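Boltgate table-setting pilot: progress report for July
Prepared for the Wadasar fund by Pauline Sedgwick, Brurkar

1. Work in the period

The two-arm cell ran on 10 shifts. It was given 448 place settings to lay out or clear, against a plan of 400. Operators stepped in on 176 of these, mostly to straighten a utensil or to restart an arm after a protective stop. The share of settings needing help is still above the target agreed at the start of the pilot.

Tableware was limited to bowls, cups, placemats and wooden utensils. Long handles remain the main source of trouble. A handle leaning out of a bowl moves when the bowl is lifted, and the second arm has to wait until it settles. The waiting time is now a fixed setting, which is crude but repeatable.

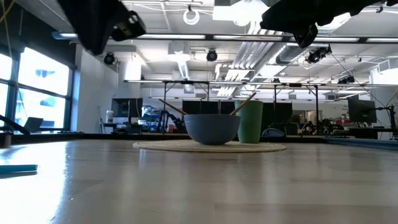

Cup handling is further along. The grip force was lowered early in the month and no cup has been dropped at the new value. Placemats are still put down by hand.

2. Effect on staff

Four people from the setting team have moved to supervising the cell in pairs. Their work has changed from steady lifting and carrying to watching, logging and short bursts of correction. They report less strain in the wrists but more tiredness towards the end of a shift, and the pairs now swap roles every hour. Pay grades have not been changed — this is still under discussion with the staff side and should be settled before the next stage.

Two operators asked for authority to change the arm speed without calling an engineer. This was granted within set limits. Stoppages are shorter as a result.

3. Outstanding

The Þórarinsdóttir review of the stop logs has begun and covers 2436 entries. First findings are due with the next report. Training notes need rewriting to match the new speed limits. No change to the budget is requested.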